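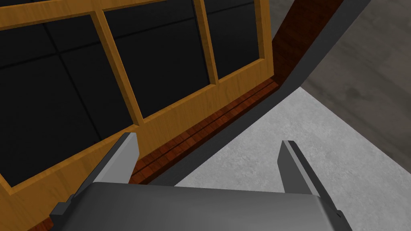
Author: Sindell Owino

The brochure from Bramomen College calls its new certificate in business leadership "career-changing." It runs nine weeks, costs $2000 and is taught mostly through recorded lectures. I read the whole course guide, and I still can't say what a graduate is supposed to be able to do.

Bramomen bought the material from Unance, a training company that sells the same package to other schools. There is a unit on budgets, a unit on "vision" and a final project graded on a single page of criteria. The college says 1423 people have signed up. It does not say how many finished, and when I asked, I was sent the brochure again.

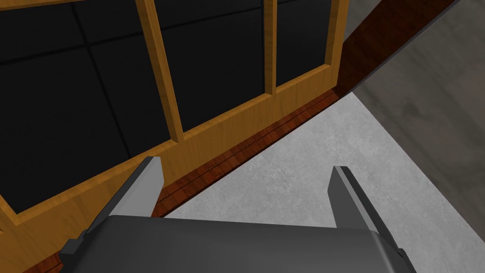

Does the certificate count toward a degree?
Only if the student is later admitted to Bramomen's own business program, and then for one elective.

That answer is in the course guide, well after the pages on networking. Other colleges decide for themselves, and a student planning to transfer should get their decision in writing before paying anything. 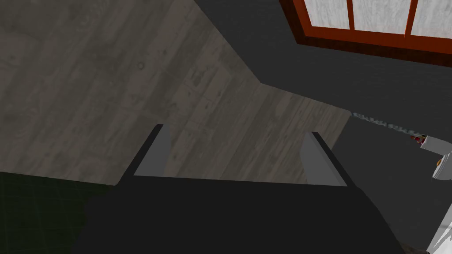
Wooden floorboards beside a dark gray wall.

Supporters say a short course suits people with jobs and kids, and I believe them. Evening classes have done that work for a long time, though, with a teacher in the room. The Unance version offers a discussion board and a live session capped at 50 students.

Then there is the salary claim. The brochure says graduates "report higher earnings," with no survey attached and no date. People who sign up for extra training may well have been headed for a raise anyway.

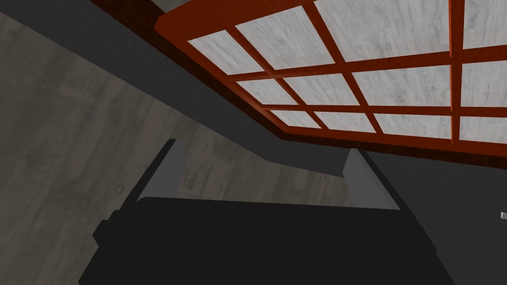

A two-finger gripper above a wooden floor.

Enrollment for the next group closes in October. The refund window closes before the first graded assignment comes back.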